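March 31, 2020

Hardness titrations, continued. Carrying on from the November set with the same burette and the same buffer recipe, but with a new batch of EDTA. The old batch had been standing in glass all winter and I did not trust the factor any more.

**Samples**

- Otley, kitchen tap, cold side, drawn after running the line
- Otley, same tap, first draw
- Lunville, outside standpipe
- Durán, well, from the pressure tank drain
- Blank, deionized

All in polyethylene except the Durán sample, which came in a glass jar with a metal lid. The lid has rust on the inside of the rim. Noted on the sheet in case iron shows up at the endpoint.

**Standardization**

Dried calcium carbonate, dissolved in the smallest amount of dilute HCl that would take it, boiled gently to drive off carbon dioxide, cooled, made up to volume. Titrated in triplicate against the new EDTA. The first run was thrown out. I opened the stopcock too far near the endpoint and went straight through to pure blue. The three after that agreed to within one division of the burette. The factor is close enough to nominal that 1 mL of titrant corresponds to 1 mg of calcium carbonate, and I have used it that way below. The label on the titrant bottle now carries the date of standardization as well as the date of preparation. Please keep both when relabeling.

**Procedure as run**

100 mL of sample into a wide conical flask. 3 mL of ammonia buffer. A small scoop of the dry indicator mix (Eriochrome Black T ground with salt), enough for a clear wine red. Titrate with steady swirling, slow down when the purple comes in, then dropwise with a pause between drops until the last red is gone.

The dry mix is much better than the alcohol solution we used in November. The solution had gone brown and gave a gray endpoint that could be read anywhere across half a milliliter. Several of the scattered values in that set are probably from this. I would not average them with today's.

The color change is slow when the flask is cold. The Lunville sample came straight out of the refrigerator and the endpoint drifted back to purple twice after I had called it. Let it come to room temperature, repeated, no drift. All samples should sit out on the bench before titrating. Adding this to the method sheet.

**Results**

Otley, line run first: 29.2 mL of titrant, so 292 mg/L as calcium carbonate. The duplicate agreed. Conductivity on the same sample read 600 µS/cm with temperature compensation on, which is in line with a water where calcium and bicarbonate make up most of the dissolved load.

Otley, first draw: no difference in hardness that I would defend. It had a faint blue-green cast against white paper, so there is some copper from the pipe. Endpoint a little sluggish. Copper can block this indicator at higher levels, but it was not enough to matter.

Lunville: softer than Otley by a wide margin. Numbers are on the sheet, from the repeat at room temperature only. The cold run is crossed out but legible.

Durán: no usable result. The color went red to a muddy violet and stayed there. I suspect iron, either from the well or from the lid. Acidified portion set aside for the iron test. A fresh sample in plastic is needed before anything is said about this well.

Blank: turned blue on the first drop. Not subtracted.

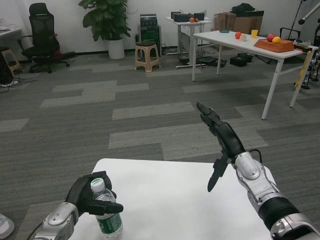
Does boiling the sample before titration change the total hardness reading?

It lowers the reading if any scale that forms is filtered off or left behind in the beaker. Boiling drives off carbon dioxide and part of the calcium comes down as carbonate, so that part is no longer in solution. If the solid is redissolved in a little acid and the volume made back up, the original figure should come back.

The difference between the unboiled and the boiled, filtered sample is a fair estimate of the carbonate portion. I tried this on Otley with one portion only. Boiled, cooled, filtered through a medium paper, rinsed, made back up to the mark, titrated as before. The drop was large. I am not writing it in as a result until it has been done in duplicate, with the alkalinity titration alongside. The paper was slow and some of the scale stuck to the beaker wall, which does no harm here, as it is meant to be left out anyway.

**Buffer**

The bottle in the hood is the Nirnitz premix, opened in the fall. It still smells strongly of ammonia and the pH of a buffered sample was where it should be. Even so, it loses ammonia each time it is opened, and the cap liner is starting to harden. I would give it a few more sessions. The recipe for making our own is on the back of the method sheet, including the magnesium salt of EDTA. Leave that out and waters with very little magnesium give a poor endpoint.

**Glassware**

The burette drains clean after a soak in warm detergent and several rinses. Before that there were droplets hanging on the wall above the meniscus, and those go straight into the volume error. The stopcock is fine. The second burette has a chip at the tip and delivers a fat drop; I have put tape on it and moved it to the end of the rack — usable for rough work only.

Conical flasks: rinse with dilute acid before the deionized water. A white film was visible in two of them after drying, and it will titrate along with the next sample.

**Left to do**

- Iron on the acidified Durán portion
- New Durán sample, plastic bottle, filled to the top
- Otley boiled and filtered, duplicate, with alkalinity
- Calcium alone at high pH with the other indicator, Otley and Lunville, then magnesium by difference
- Grind more dry indicator mix; the jar is down to the last quarter
- Check conductivity cell constant against the fresh potassium chloride standard

Waste from today is in the labeled jug under the hood. Remaining Otley water is on the middle shelf of the refrigerator, capped, and can be used for practice runs.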